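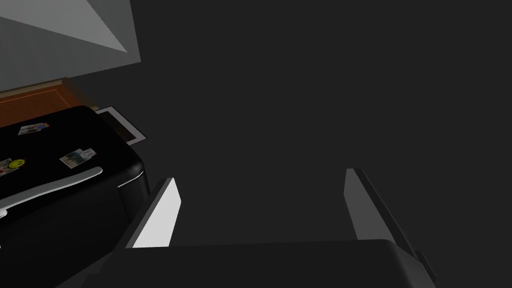 Cargo bikes should be in every family's garage, and I'll happily tell anyone who stands still long enough! I sold my second car in July and now ride 5 miles to Clulden with two kids up front, singing most of the way. What I want next is better paint. So many of these bikes come in the flat dark charcoal gray you see filling the background up top, and on a wet evening that color melts into the road. Give me orange – give me yellow!

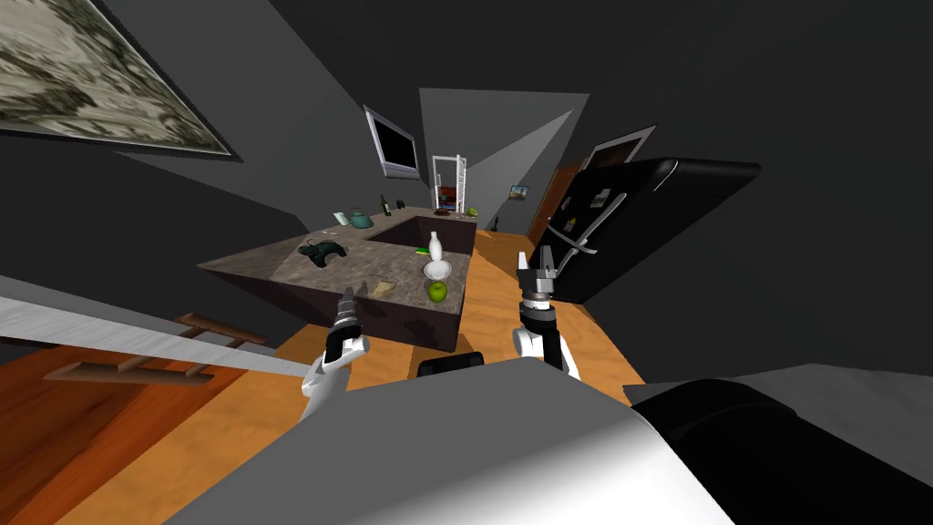 Bronwyn Kereama wrote to say that paint matters far less than good lights, and that she'd take a decent hub dynamo over any color. Fair point, and I love mine. But lights face front and back, and drivers pull out from the side. A big bright box helps there all day long.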